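The Cabinet With the Glass Doors
On owning furniture that can see you back 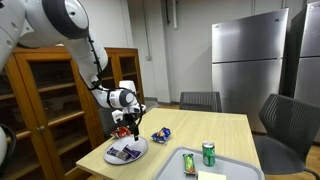 There are two kinds of storage in the world, and my household has spent years arguing about which one we deserve. The first kind has a solid door. You put the fondue set behind it, you close it, and the fondue set ceases to exist until you move. The second kind has a glass door, and the fondue set goes on existing every day of your life, at eye level, while you eat a sandwich.

I grew up with the second kind. My grandparents' apartment in Ulley had a pair of glazed cabinets that took up most of a wall and all of the conversation. The top shelf held the good glasses. The shelf below it held the glasses that had been good until the better ones arrived. Under those came a soup tureen shaped like a cabbage, which had never held soup, and a stack of saucers whose cups had gone ahead to wherever cups go. Opening the doors made a small shivering noise that could be heard from any room, so a child after the tin of almonds at the back had to plan.

Glass-fronted cabinets went out of style for a long while. You could pick one up at any estate sale for less than the cost of the van you needed to carry it away. Then people got tired of flat white doors with no handles, the kind you open by pressing and hoping, and wood came back. Warm wood, too, the orange-brown that a whole generation had painted gray. Antoniadis, the secondhand dealer in Drultport where I have spent more Saturday money than I care to add up, had 17 of them lined up when I went by in August. The smallest was marked at $200. The largest, with its original key, was $600, and the key was taped to the inside of the glass where you could admire it and do nothing.

I bought neither. I bought one in the middle, because it had the right number of shelves and because it was raining, and I have been arranging it ever since.

The advice on arranging a glass cabinet falls into two camps. One camp tells you to leave plenty of space, put three pale bowls on a shelf and walk away. This is lovely if you own three bowls. The other camp believes in abundance, in platters standing up at the back with cups hanging in front of them, and it never mentions that one day you will want the platter. I have tried both. Under the first system, everything I had removed to make room for the emptiness ended up in a box in the hall. Under the second, getting out a serving dish took nine separate moves and a towel on the floor in case.

What I do now is less photogenic. Plates we use go on the shelf my arm reaches without thinking. Things we use at holidays go above. Things we were given go wherever the giver can see them from the dining chair, and they rotate ahead of visits. The bottom shelf is for candles, batteries and a paper bag I have promised to look into.

Then there is the table, which is the real rival of any cabinet. A cabinet is where things are supposed to be and a table is where they are. Ours is a pale wood laminate, the cheapest thing in the room and the hardest working, and it has outlived two handsome tables that needed oiling. Set an oval plate on it and it looks like dinner is coming. Set a packet of snacks next to the plate and dinner has been called off. I have watched this happen on evenings when there was a perfectly good chicken.

I am fond of the oval plate, by the way, and I will defend it. It fits no stack. It takes up a shelf and a half in the cabinet and turns the wrong way in the dishwasher. But a round plate makes six crackers look like a mistake, and an oval one makes them look like a course. My grandmother served almost everything on hers, including the mail.

A word about shelves, for anyone about to buy. Try them all before you pay. The Brumeda, a model that turns up often around here, has wooden frames dividing the panes at exactly the height where you would like to put your eye, and shelves that can be moved only by someone with very small thumbs. It is otherwise a fine piece. Check that the doors meet in the middle all the way down. A gap at the top means the floor is uneven, and a gap at the bottom also means the floor is uneven, and either way you will be folding cardboard.

Clean the glass on the inside first – it's worse than you think – and do it on a cloudy day. Sunshine shows you everything, and you'll be there until supper.

As for the fondue set, it is on the second shelf, left side, with its forks in a jar. We used it once this year. The cheese split and we ate the bread plain, off the oval plate, with the cabinet door still hanging open behind us.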